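Prilletti shelf restocking trial, April report

Work this period was on the drinks display at the Zandau site. The question from the last review was whether the arm can face up bottles at the end of a shift without staff help. It can do part of the job. We logged 200 picks, and upright bottles in a straight row gave little trouble. 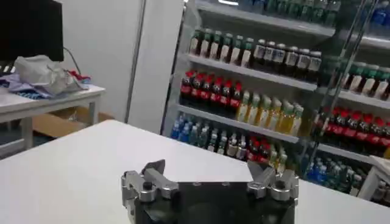
Dark labels and clear plastic still slow it down, and it can't yet fix a bottle that has tipped over behind another. Folding cloth, the household chore in the Tovar plan, is further behind. We have 2 fold types working and won't add more until the grip is better.

Spending is on budget. Next period we'll aim for 500 picks.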